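画墙的人终于肯坐下来了

我一直觉得，写街头艺术最难的一步是找人。画就在那儿，谁都看得见，可画画的人多半不接电话，不回邮件，约好了下午三点，到晚上八点才发一句“抱歉，在梯子上”。所以当 Dayana Mamani 主动说“你来吧，我这阵子不出门”的时候，我差点以为发错人了。

先交代一下我跟她的交情，其实也谈不上交情。五月的时候我在一个独立出版的市集上买了她一本小册子，骑马钉，封面是丝网印的，印歪了一点点，蓝色那一版往右跑了一毫米多。我就是冲着那一毫米买的。小册子叫《Birus》，里面全是她在各个城市画墙之前随手涂的草稿：鸟、辫子、长了人腿的水壶、半张脸，还有大段大段的购物清单。我后来问过她 Birus 是什么意思，她说小时候外婆家那条狗就叫这个名字，至于狗为什么叫这个，家里没人记得。

那本册子一共印了 200 本，市集上两天就卖光了。她现在手里也只剩一本，书脊被咖啡泡过，翻开来纸都是波浪形的。

这回她要出的是一本正经的书，精装，有条形码，能在书店里上架的那种，名字叫《Sestari》。为了它，她差不多停掉了所有的墙。对一个十几年来靠爬脚手架吃饭的人，这件事可不小。

“手会痒啊，”她跟我说，“走在路上看见一面空墙，跟看见蛋糕一样。”

我们聊了一整个下午，又聊了一个晚上，中间吃了两顿饭（第二顿是我做的，盐放多了，她很客气地吃完了）。下面这些，我尽量按她讲的顺序写，不过她讲话的顺序实在有点像她的画，从左下角开始，忽然跳到右上角，再回来补中间。

先说她是怎么开始的。很多画墙的人都有一个很帅的开头，半夜，喷漆罐，翻铁丝网，远处有狗叫。Dayana 的开头是给面包店画菜单。她十九岁，在 Allach 面包店打工，老板嫌原来的黑板字太丑，让她重写。她写完字，觉得空，就在边上画了一只抱着长棍面包睡觉的猫。第二个星期老板让她把猫画大一点，第三个星期猫上了外墙。再后来，对面修自行车的也要一只，要求是“得会修车”。

那条街上最多的时候有 7 只猫，现在还剩两只。修车铺的那只被新房东刷掉了，刷的是一种很难形容的米黄色，她说起来还是气，气的主要是那个米黄色。

我问她，墙被刷掉会不会难过。这问题谁都问，我知道，可是坐到对面还是忍不住。她想了一会儿，说头几年会，会专门坐车回去看，站在马路对面生闷气。后来有一次，她画在桥洞里的一张大脸被别人盖掉了，盖上去的是一条很差很差的鱼，她气得一夜没睡，第二天拎着颜料回去，准备把鱼盖掉。到了那儿，碰见一个小男孩站在鱼前面，拉着他奶奶讲这条鱼的故事，讲得特别长，鱼去了哪里，鱼的妈妈是谁，鱼为什么没有尾巴。她听完了，把颜料又拎了回去。

“可那条鱼是真的差，”她补充说。

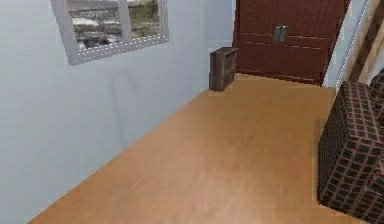 窗边的一面墙，淡蓝灰色。

《Sestari》这本书，最早的想法是把拍过的墙都收进去，做成一本大画册。出版社也是这么想的，大开本，铜版纸，放在咖啡桌上好看。她花了一个冬天整理硬盘，翻出来 2,027 张照片，其中一大半是糊的，还有好多张拍的是午饭。她把能用的打印出来铺在地上，铺了三天，越看越没劲。墙在照片里都变小了，也变乖了。一面要仰着脖子才能看全的墙，印到纸上，跟一张邮票差不了多少。

她就给编辑打电话，说不做了。

编辑（我没有见过这位编辑，但从此很敬佩）在电话那头沉默了一阵，问她：那你想给人看什么？她说，想给人看还没上墙的时候。编辑说，那就做那个。

于是书变成了现在这个样子：照片只留了很少几张，其余全是草稿、色卡、写给甲方但没有寄出去的信、在纸巾背面算的颜料用量，还有她自己写的短文字。短的只有一行，长的也不过两页。我看过打样，最喜欢的是讲颜料的那一章。她写自己调一种绿调了四天，想要的是“放久了的梨子皮上挨着把儿那一圈”的绿，最后是用错了一罐快过期的底漆，碰巧碰出来的，后来再也没有调出过第二次。那一页上就贴着那块绿，印刷厂为了追这个颜色，打了五遍样，追到最后大家都说像，只有她说不像，但她签字了。

“印刷的师傅看我的眼神，你知道吧，就是希望我赶紧回家。”

我特别理解那位师傅。我也特别理解她！做过书的人都知道，颜色这个东西，屏幕上一个样，打样一个样，上机一个样，等干透了拿回家，在自家灯底下又是另一个样。我自己以前帮朋友做过一本摄影小书，黑白的，以为总该省心了吧，结果黑和黑之间吵了一个多月。

再说说纸。她坚持草稿的部分要用一种没有涂层的薄纸，翻的时候有声音，后一页的线条会隐隐约约透过来。出版社担心读者当成质量问题来退货，她就在版权页上加了一行小字：“透过来的，是下一张。”我觉得这行字可以单独裱起来。

书里还有一章是关于 Xaba 的。懂行的读者可能听过这个名字，是她和几个朋友早年一起搞的小团体，没有宣言，没有标志，只有一辆总是熄火的面包车和一个共用的颜料仓库。他们一起跑了好几个地方，谁接到活儿谁请客，画完就走。这个团体后来散了，没有吵架，她强调了好几遍没有吵架，就是有人生了孩子，有人去教书，有人腰不行了。车最后卖给了一个卖西瓜的，车门里侧还留着大家画的东西，所以理论上，她说，现在还有一幅 Xaba 的作品在跟着西瓜到处跑。

这一章的写法很有意思。她没有自己写，她给当年的每个人寄了一张空白的纸，请他们凭记忆把那辆车画下来。收回来的车没有两辆是一样的，颜色不一样，长短不一样，有个人画的车居然有天窗。她把它们原样印在书里，一个字的说明也没加。我翻到那里的时候笑出了声，笑完了又有点鼻酸，也不知道酸什么，大概是我也有过这么一辆记不清颜色的车吧。

晚饭以后我们聊到了钱，这个话题在采访里常常被跳过去，我觉得不应该跳。她说得很直接：画墙的收入一年跟一年差很多，好的时候一面商场的墙能顶半年房租，坏的时候三个月一个电话也没有。做书呢，基本上不挣钱，预付的那笔稿费，交完房租、买完扫描仪就见底了。她中间还接过一个给停车场画楼层标志的活儿，画的是水果，一层柠檬，二层石榴，三层是甲方指定的火龙果。她对火龙果很有意见，说那个形状不管怎么画都像在着火。

不过她又说，停车场是她这几年最满意的作品之一。她有一回专门去那里坐着，听见有人打电话说“我在石榴”，就这四个字，她高兴了好几天。

我还问了一个比较傻的问题：一个画惯了十米高墙的人，坐在桌子前面画巴掌大的东西，身体习惯吗？她马上站起来给我示范。画墙的时候线是从肩膀出来的，整条胳膊抡过去，站着，退后，眯眼，再上去。画小东西，线是从手指头出来的，人缩成一团，画完一抬头脖子咔的一声。头一个月她画什么都画僵了，后来想了个办法，把纸钉在墙上，站着画，还是用肩膀，只是动作收到很小很小。她说那感觉像是在电梯里跳舞。

我试了一下，把纸钉在她家门板上，画了一只猫。她看了看，说：“嗯，是土豆。”

书里最后收的是她的笔记，从很多年前一直摘到最近。最近的那条写的是 2023年12月31日，内容我征得同意抄在这里：“下雨，没出门。把北边那面墙的草图重画了一遍，还是想要一只大的鸟，不要飞，就站着。晚饭吃面。”她说那面北边的墙现在还没谈下来，业主想要向日葵。她准备继续谈。

关于书的一些实际情况，帮大家问了：《Sestari》正文 97 个条目，有的条目是一张图，有的是一段字，有的就是一块颜色，没有目录，编辑争取过，没争取到。首批会带一张折起来的大海报，打开是那只抱着面包睡觉的猫，她照着记忆重新画的，比当年胖了一圈。预售的链接出版社还在弄，书店那边已经可以登记了，你直接去问店员，报书名就行，记得拼给他们听，我在我家楼下的书店报了三遍，店员给我找出来一本讲意大利面的。

新书活动她原本不想办，说自己一拿话筒就结巴。现在商量下来的方案是她不讲话，现场支一块大板子，她画，大家在旁边该喝什么喝什么，想问问题的可以写在板子上，她用画来回答。我已经想好要写什么了，我要问那种绿。

走的时候她送我到楼下，顺手从信箱里拿出一沓广告单，翻到背面空白的那张，折好塞进外套口袋里。我走出去半条街了，她又在后面喊我，喊的是下次做饭少放盐。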